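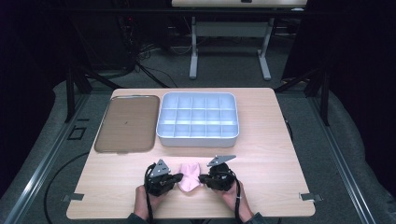

Have you ever tried to explain to somebody how to fold a sock? I don't mean show them. I mean explain it, using only words, to somebody who has never seen a sock and doesn't know what a foot is.

Try it on a grown-up tonight. Tell them to do exactly what you say and nothing else. I bet you get stuck before the first fold!

That was the very first thing we did at the Otwood robot club, and I have been thinking about it ever since. I help out there on Friday after school, and this term our project is called Olura. The big question for Olura is: how do you teach a robot to tidy up small, floppy things?

You might think a robot would find a sock easy. A sock can't run away and it weighs hardly anything. But think about a brick for a moment. Pick up a brick, turn it over, put it down, and it is still the same shape. Now drop a sock on the floor. It's a blob. Drop it again and it's a different blob! Every time the robot looks, it has to work out where the edges are all over again.

So we don't write a long list of rules. We teach by showing, which is how you learned to do up your coat. One of us holds a gripper in each hand - they're chunky black things with short jaws - and does the job with those jaws instead of fingers. A computer keeps a record of how the grippers moved. When we have done the same job lots and lots of times, the computer can start looking for the pattern in all those goes.

We call each go a "demo", short for demonstration. A demo might be folding a bit of pink cloth, or putting something into one of the little squares in a white organiser box. The box has rows of squares, and choosing the right one is harder than it sounds when your fingers aren't allowed to help.

How many demos do you need? More than you'd like! By half term our group had saved 659. I did 35 of them in one afternoon and my wrists felt like jelly afterwards.

And here's a funny thing. The demos shouldn't all be perfect copies of each other. If I always started with the cloth in the very same spot, the robot would only know about that spot. Move the cloth a little way to the left and it would grab at thin air. So we mix things up. Sometimes the cloth is scrunched and sometimes it's nearly flat, and we swap who is holding the grippers too, as everybody moves a bit differently.

At the end of term we take our work to the Kanagaratnam Cup, where 19 clubs bring their robots along and each robot gets 5 minutes to tidy a table. Last year ours spent most of that time patting a sock very gently, as if it were a hamster. I was hiding behind my hands, but the judges liked our notebook and gave us a certificate for it.

Want to have a go at home? Borrow two pairs of kitchen tongs (ask first!) and one clean sock. Hold a pair in each hand and try to fold the sock in half. Then ask a friend to scrunch it up, and try again from the new shape. Write down what went wrong each time - we do that too, and it's my favourite bit of the notebook.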